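Lostinton Hall fit-out: progress to the end of April

We're thrilled with how the study room is coming along! The Timmermans grant has covered the desks and chairs, and the 1939 wing finally feels like somewhere you'd want to sit down and work.
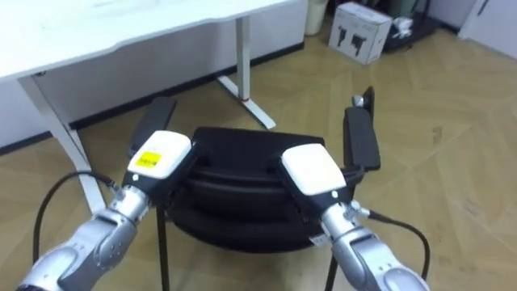

Manju Bhatt has been sorting out the seating plan – seven places, with wide gaps for prams and walkers. More than 80 people have put their names down for evening sessions already.

Still to come are two bookcases from Mekthorpe and the blinds. We're within budget on both.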